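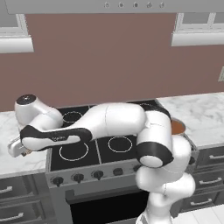 Figure 4. Kitchen, stove and left counter.

4. Setting up your giving page

Your company has decided to support the community. Good for you. Section 4 covers telling the community about it, which takes longer.

Before you start, have ready the list of groups you support and the name of one person who is allowed to say yes. If you have two such people, pick one now. You can patch things up between them later.

4.1 Creating the page

1. Sign in to Fornar and open Giving, then New Page.
2. Type a page title. "Community" is taken by everybody, but the system will let you have it too.
3. Enter your opening statement. The limit is 500 characters. Kenta Hattori, who wrote the form, set it there after reading a great many opening statements.
4. Choose a home town from the list. Hirnilthorpe and Sutherland are listed separately, and both places feel strongly about that.
5. Press Save Draft. The page stays hidden until you complete 4.3.

Note: The founder's portrait is optional. So is the founder's father's portrait.

4.2 Adding the groups you support

1. Press Add Group and type the full legal name. "The ball team" will not match anything.
2. Pick the kind of support: Money, Time or Goods. You may tick more than one.
3. If you ticked Time, enter the hours for the year. Hours spent in meetings about the hours go under Office, not here.
4. If you ticked Goods, give a plain description. "Assorted" is accepted but makes you look like you were clearing out a closet.
5. Repeat for each group. A page holds 38 groups. To list more, start a second page and link the two under Options.

Caution: Amounts are shown to the public by default. To hide them, clear Show Amounts before you publish. A Plivedberg hardware store once ran all of October with a gift of 295 dollars beside a competitor's much larger one, and we still get letters.

4.3 Publishing

1. Open Preview and read the page aloud. If you run out of breath, shorten it.
2. Press Send for Approval. Your approver gets an email with a link that works for 21 days.
3. Once the page is approved, press Publish.

Caution: Deleting a group also deletes its history, including the thank-you notes. Use Archive if you only want it off the page.

If the approval link has expired, go back to step 2. If it expires again, write to Miyuki Sugawara at the help desk, who can reset the link but can't make your boss open it.

Donation request forms are covered in Section 5.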